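Soda on a tray: how to carry big bottles to the table without a single wobble, and what to do with the green plastic afterward

I carry drinks for a living (well, part of a living, I do small parties in the winter) and I still get a little thrill out of a tray that behaves. Last December I served a birthday for Annelies Imhof in a third-floor apartment with the kitchen at one end and the guests at the other, and I must have made that trip more times than I made sandwiches. By the end of the evening I had the whole thing down to a routine, and I've been pushing it on everyone I know ever since!

You don't need anything fancy. A plastic tray with a rim, a table to load it on, and your bottles. My notes are for tall soda bottles, the kind with the bumpy feet, but most of it works for juice too.

## Pick the tray

Go for one with a raised edge all the way around. It can be quite a low edge, it only has to stop a bottle foot that starts to slide. Rounded corners are nice on the hands and so much easier to wipe out. I like a strong color as well, and red under green bottles looks like a party before anyone has poured a thing.

Size matters more than people think. A tray that's too big gets loaded with too much, and then you're inching down the hallway like a tightrope walker. If it fits through your narrowest door with your elbows out on both sides, it's the right one.

## Load it

1. Clear the table first and set the tray down flat on it. Loading a tray while you hold it in one hand looks great in restaurants, and I have mopped up after it.
2. Wipe the bottom of each bottle. They come out of the fridge damp and a damp foot on smooth plastic skates.
3. Check the caps. Give each one a small twist to the right, even on the bottles you haven't opened yet.
4. Stand the bottles upright and close together, one behind the other or nearly so. When they're neighbors they steady each other. Keep them off the rim, and leave some open floor on the tray for cups or a bowl of lemon slices.

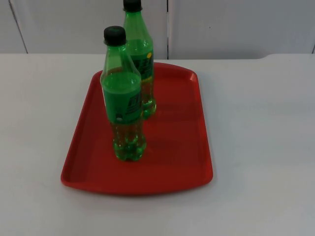
5. Slide the tray toward you until the near edge comes just past the edge of the table, then get your hands under the two sides.
6. Lift with a straight back, hold it against your belly, wait one breath. If something is going to tip, it tips now, over the table, where you can put it right back down.

Two bottles per trip is my limit. Hélder Carvalho, who has helped me at the bigger parties, takes more and laughs at me, but he also has arms like a mover.

## Walk it over

Look where you're going and not at the bottles! This was the hardest thing for me to learn. Your hands keep the tray level all by themselves as long as you leave them alone, and the moment you stare at a cap you start correcting and the whole load begins to sway.

Take corners wide. On stairs, go slowly, and have somebody walk ahead of you to open doors. At the table, set down the far edge first and let the near edge follow. Then open the first bottle right there on the tray, a quarter turn, wait for the hiss to die down, and another quarter turn. If it foams over, the rim catches the mess and your tablecloth never hears about it.

Pour from the tray too. Tilt the cup, let the soda run down the inside wall, and you'll fill it in one go with hardly any foam on top. Kids love doing this part, by the way. Give them a half-full bottle, a full one is heavy and comes out in gulps.

## Afterward: the empties

I used to dump all the empties in a bag and deal with them the next morning, sticky floor and all. Now I do them the same night while the water for the cups is heating, and it takes no time.

Collect them on the same tray. Empties are much harder to carry than full bottles, which surprised me a lot the first time (no weight in the feet, so a draft from a window is enough). Lay them down if you have to go any distance.

Back in the kitchen, tip out whatever is left, put in a splash of warm water, cap on, shake hard, pour. Do it twice if the soda was a sugary one. After that I lay each bottle on its side on the table and turn it a little under the light, looking for drops caught down in the feet, where they love to hide.
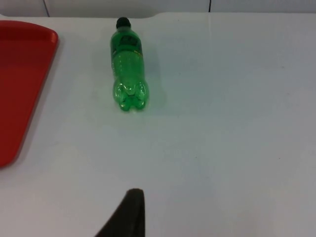 Then decide what it's going to be. Plenty go back for recycling, and there you should check your local rules on caps and labels, they differ from town to town. I put the caps back on because they get lost otherwise. If you need the space, press the air out first, starting from the base end and working toward the neck, and screw the cap down while you're still squeezing. It stays flat. So satisfying!

I always save a couple though. A clean one filled with tap water makes a good stand-in for practicing with the tray, and you can mop up your mistakes with a dishcloth. Ha-neul So practiced that way before her first party with me, up and down her hallway for an entire evening, and she hasn't dropped a bottle on my watch.

Last thing, wash the tray by hand with warm water and dish soap, get a soft brush into the angle where the rim meets the floor, and stand it on its long side to dry.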